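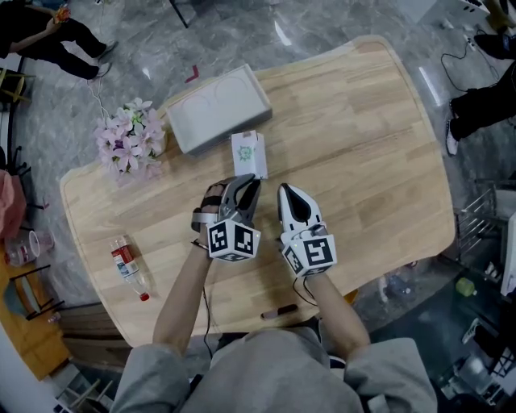

Sólveig Hafþórsson

Jul 15, 2025

Table with the rounded corners, continued. Went over the top this morning before starting on the display pieces. The seams between the planks show more than I would like in side light. I ran a fingernail along them and only one catches, the second in from the wall side. Svend thinks it moved over the winter. My own notes from April say the seams were flush, but I didn't write down how I checked, so that is not worth much.

Sanding: 146 minutes in total on the top so far, counting the first session. Leave it there until the seam is sorted out. Svend has the thin scraper and will bring it back from the Juhl job.

Things on the table today, for trying out the Sallon counter layout:

White-gray box with the lid. Set it at an angle toward the back. Square to the edge it looked like storage. The curved lines on the lid are faint and you lose them from any distance, so there is no point in turning it to show them off.

Small white box with the green round logo. Standing upright, logo forward, in front of the larger box and to the right. Works better upright than flat. It needs clear space around it or the logo competes with the flowers.

Artificial flowers, pink and lilac. Too long for this table. Part of the bunch goes over the edge and hangs down, and I can't decide about it. Kulsoom likes the overhang. I think a sleeve will catch on it at a real counter. If we keep them, shorten the stems and add more leaves, as there is hardly any green in there now.

Water bottle with the red cap. Lying on its side it takes up far more room than you expect. Stand it up or leave it off the layout. It was useful as a size check against the small box, nothing more.

Finish: test strip on the offcut with 12 ml of the Staro oil, wiped back after 32 minutes. Slightly yellow compared with bare wood. I would like to stay as light as possible because the floor in the front room is gray with white veins and it throws a lot of reflection up at the underside of everything. Lærke has half a can of the Cekine wax and will do a second strip next to mine. Please write the name on the back of the offcut this time.

Height: 700 mm to the top, measured at all four corners. The near left corner reads a hair low. Could be the floor. Move the table one length toward the door and measure again before touching the legs.

To do:
Scraper back from Svend
Wax strip (Lærke)
Shorten flowers, ask Kulsoom first
Remeasure height in the new spot
Ask Dorottya if Sallon wants the lidded box on the counter at all, or on the shelf behind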